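The rulebook at Watmont began as a single page and now runs to 9, most of them written by Serpil Akyol after somebody annoyed her. 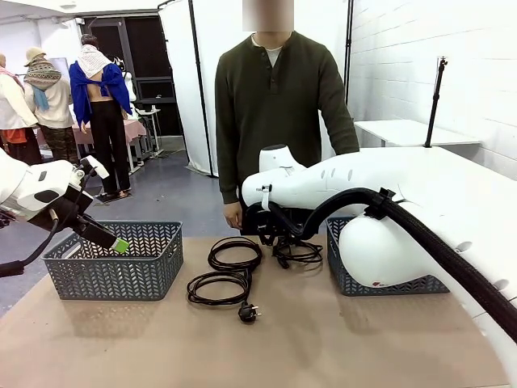
Rule 2 is her favourite: whoever stands at the table must know where the stop button is without looking. Rule 6 deals with loose cable, and took longest to agree. A coil lying between two baskets, plug and all, is either the job or a hazard, and the sheet must say which before the arms move.

Umesh Malhotra wanted a rule about mugs. He got one – it is mostly about him.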